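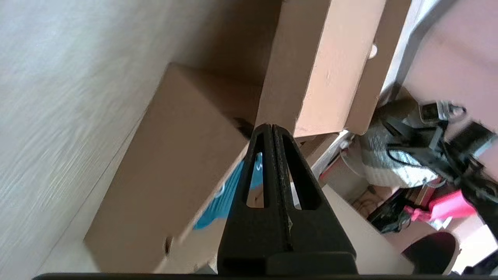
*A brown cardboard box beside a pale gray panel.*

# Claltinham Household Moves Survey

This repository holds the cleaned responses to a survey of people who moved home within the town of Claltinham. The survey was run by the Stovwood Housing Office and asked how households planned, paid for and carried out a move. It is published for use in teaching and local planning.

## Contents

- `responses.csv` — one row per household
- `questions.md` — full wording of the questionnaire
- `areas.csv` — area codes and names
- `changes.md` — corrections made after first release

## Collection

Paper forms were mailed in August to every address with a recorded change of tenant or owner. Households had 21 days to reply. A reminder was sent after 14 days to those who had not answered. Forms returned after the closing date were logged but are not in the file.

Answers were typed in by two clerks working separately, and differences were settled against the paper form.

## Fields

| Field | Meaning |
|---|---|
| `area_from` | Area left, by code |
| `area_to` | Area entered, by code |
| `tenure` | Rented, owned or other |
| `helpers` | Paid movers, friends or family, both, none |
| `cost_band` | Total cost of the move, bands 1 to 8 |
| `notice` | Weeks between decision and move |

Blank cells mean the question was skipped. The code `99` means the answer could not be read.

## Known limits

Drivside and Bielecka share a mail route, and some 80 forms carried the wrong area code when they were sent out. These were corrected by street name — see `changes.md` for the method. People who moved out of town are not covered. Students in shared housing are likely to be undercounted, as only one form was sent to each address.

Costs are as reported by the household and were not checked against receipts.

## Privacy

Names, street addresses and free-text comments have been removed. Users must not try to identify any household.

## Contact

Questions and corrections should be sent to Bindu Venkataraman, Records Section, Stovwood Housing Office. Please quote the row number and the field concerned.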